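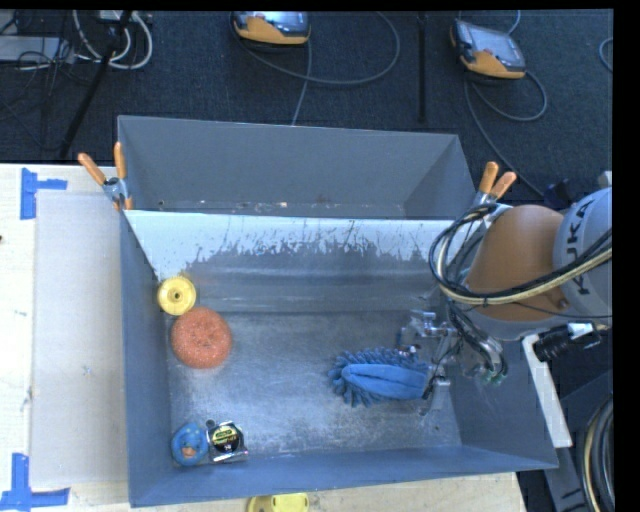
Unit 4. Sorting and storing small items in open metal bins

Scope. These notes cover open-top sheet-metal bins used on a bench or table for mixed small goods. Closed totes and drawer units are treated in Unit 5. Bring the Howlader worksheet to the Monday session.

4.1 Mixed contents

A mixed bin holds items that share no size, shape or material. A round scrubber, a tape measure, a ring-shaped toy and a microfiber cleaning mitt can all end up in one bin. Sorting starts by behavior under handling:

Rigid, compact: tape measures, wheels, blocks. Shape is constant. Store on edge or flat.
Rough or mesh-like: scrubbers. These pick up grit and lint, so keep them apart from fabric.
Soft: mitts, cloths. Outline changes every time the item is put down. Measure the footprint laid flat and again folded in half.

Thick fringe strands on a mitt count toward the footprint. A common error on last term's worksheet was to measure the smooth panel only.

4.2 Placement

Round items tend to settle in corners and against each other. Where two round items touch, treat them as one footprint on the plan. Keep the larger soft item to one side of the floor and the rigid items to the other. In the Priltora layout the center of the floor stays clear – this is the area used for setting down and turning an item before it is moved.

4.3 Bin condition

Scuffing and cloudy scratches on a metal floor are surface wear and do not take a bin out of service. Burrs, split seams and raised edges do. Glare matters more than students expect: a bare metal wall can show a bright band under overhead light, and a shiny casing placed near it is harder to pick out. Turn the bin or move the lamp.

With bins set back to back, check the strip of floor next to the shared edge. Light debris collects there. Brush out, then wipe.

4.4 Exercise

Work in groups of 2. Each group receives one Hudel bin and 27 items. Allow 63 minutes. Record item class, flat footprint and final position on the sheet – sketches in pencil only.

Reading: Esamau bench storage notes, sections 1 and 3.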